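**Packing clean-up under way at Studine workshop**

30 Jan 2021

Staff at the Studine workshop have started clearing out packaging left over from a busy December, with the good boxes to be kept and the rest going to recycling.

The workshop took in some 800 parcels over the last quarter, site manager Rowena Marquez said, and most of the cartons were never flattened. Cables are being sorted into shallow lidded boxes on the benches, and the floor is to be swept once the larger cartons are gone.

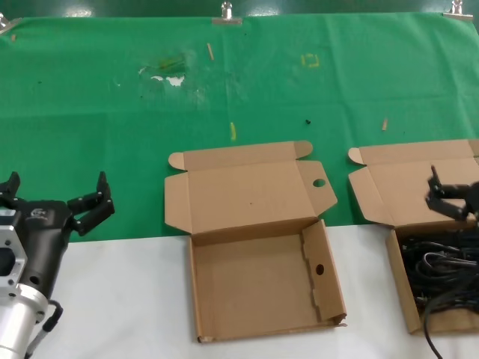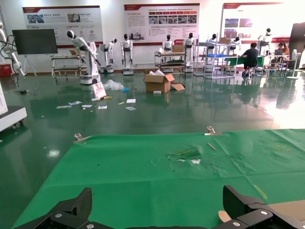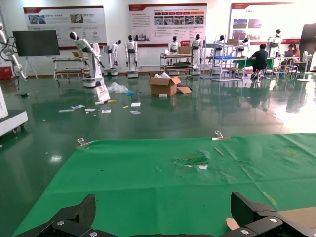
*Open cardboard boxes on a white tabletop, one of them holding black cables (first photo), and packaging and white papers on the green floor (second and third photos).*

Marquez said the papers and plastic wrap would be picked up first, as they are the easiest to slip on. Clear plastic goes into a separate bag and is collected by Purkevari, which also takes the cardboard. Cartons have to be empty and flat before the truck arrives.

The green cloths on the work tables are due for replacement as well. They are held on with metal binder clips and several have worn through. Oisín Dunne, who looks after supplies, has ordered nine new ones from Michailidis and expects them within six weeks. The clips will be reused.

"We'd been putting the cloths off until the floor was sorted," Dunne said. "People still have work to do at the tables, so we'll change them over one at a time."

Boxes in good shape will be offered to other tenants in the building. Anyone who wants some should speak to Kamarul Khoo at the front desk and bring their own trolley. The loading dock will be closed to deliveries until 9 a.m. on collection days, and drivers are asked to use the side entrance and keep the laneway clear.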